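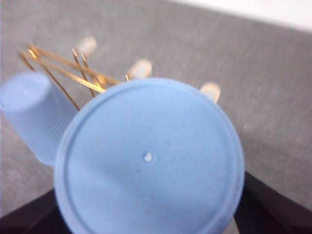

A round blue lid, a ribbed blue cylinder and thin golden wires

Gold wire cup rack: where do you let cups drip if you've got no bench space?

Posted in Kitchen and Laundry, July

I've moved into a basement suite in Hunbridge and the kitchen is one short counter with a sink in it. I own two plastic cups, the light blue ribbed kind, and a gold wire drying rack that was meant to hold them upside down. The rack takes up more of the counter than I can spare. If it sits next to the sink I can't put a cutting board down, and if it sits on the stove I have to move it every time I want to boil the kettle.

For now the rack is on the floor against the wall. The floor is bare concrete and the wall is plain painted white with no shelf on it. I know the floor isn't a great place for cups but it's the only flat area I have that isn't already in use.

What I want to know:

Does the dripping hurt bare concrete, or will it just dry?

Will the gold finish come off the wire if the base sits in water? The box said Gronditz but had no care instructions, and I've thrown it out now.

Is there a better way to stand the cups? The rack is light and if I bump one side when I'm hanging the second cup, the first one shifts. Sometimes I skip the rack and turn the cups over beside it, but then they're wet inside the next morning.

I rent, so I'd sooner not drill anything. I have measured the wall and there's 456 mm between the counter and the door frame if that helps anyone.

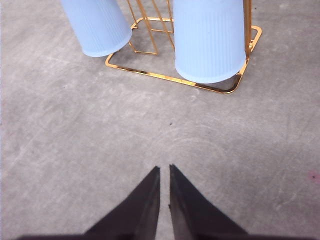
One more thing I forgot. The cups came from Nair, the discount place beside the bus loop, and they're a bit wider than the glasses I used to have. I don't know if that makes a difference to how they hang. They go on all right but they don't sit very straight.

3 replies

Ilango Salian

I rented a place with a slab floor for 4 years, so I can answer the floor part at least.

Drips from two cups won't do anything to concrete. It's porous if it hasn't been sealed, so the water goes in, you get a dark patch, and then it dries. What you may notice over a few months is a pale ring where the minerals are left behind. White vinegar will lift that but it also etches concrete, so don't use it. A stiff brush and warm water with a drop of dish soap was enough for me.

The bigger problem is grit. Bare slabs give off a fine dust, even when they look clean, and it sticks to anything damp. If you put a cup mouth down on the floor, the part that touches the dust is the part you drink from. I'd stop doing that and put something under the lot. An old baking tray works well. It catches the water, you can tip it in the sink, and it slides out in one go when you sweep.

About the gold. Most of the racks in that style are steel with a thin coloured coat over it. Water on its own won't strip the coat but any spot where it's chipped will rust, and the joins are usually the first to go. Check them when you wash up. If you see brown that comes off on a tissue, dry the rack by hand from then on, or dab a bit of clear nail polish over the spot once it's dry. Keep the polish away from the parts that touch the cups.

Don't use steel wool on it.

Gemgate_regular

just get a dish mat. they roll up. mine was under 2 bucks at a garage sale and does the same job. wire racks are more for looks in my opinion

Slab and Shovel

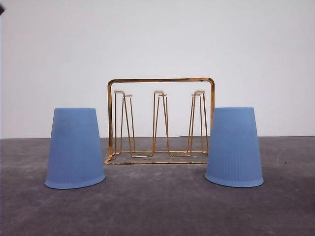

2 min read

I'd keep the rack, but I'd change how it's loaded and where it lives.

Upside down flat on a hard surface is the worst way to dry a cup. The rim seals against whatever is underneath, no air gets in, and you have a damp cup in the morning just as you described. It doesn't matter if that surface is concrete, steel or laminate. Either prop one side of the rim up on a spoon handle, or hang the cup so the mouth is clear of the ground.

With a light rack and only two cups, the weight should be even. Put one cup on each side, and steady the rack with your other hand while you do it. If both end up on the same side it will want to tip, more so if the cups are still full of rinse water. Shake them out over the sink first. That gets rid of most of the water and you'll have less on the floor as well.

If it still moves, cut four short pieces of clear tubing, slit them lengthwise and press them onto the bottom wire. Hardware stores sell it by the foot. The tubing grips, and it also lifts the wire a little so it isn't sitting in a puddle. Dry the wire before you put the tubing on or you'll trap water under it.

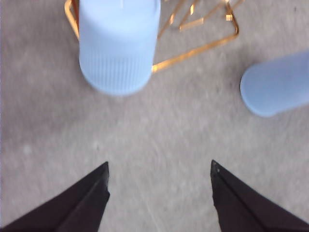
As for where to put it, 456 mm is enough for a narrow trolley. I have one in the same sort of gap and it's about 100 mm narrower than that, so there's room to roll it out. The rack goes on the top shelf and the tea towels go underneath. You don't need to drill anything and you can take it with you when you leave. Cups like yours need a proper rub with a brush now and then wherever you stand them, as soap film builds up in those fine grooves on the outside and the plastic starts to feel tacky. I do mine once a week, up and down along the ribs. Going across them only cleans the high spots. Rinse, shake, hang.

If a trolley's too much money, a wooden stool does the same thing. Wipe it down in the evening so the seat doesn't swell.

Comment from the original poster

Thanks. I found a baking tray and have put that under it for now. I'll look at trolleys after rent goes out. The coating has no chips that I can find, but I'll keep checking the joins. If anyone knows whether the tubing comes in a size for really thin wire, please say so below.

Comment from Slab and Shovel

Take the rack into the store with you and try it on. Aquarium airline tubing might do if theirs is all too fat.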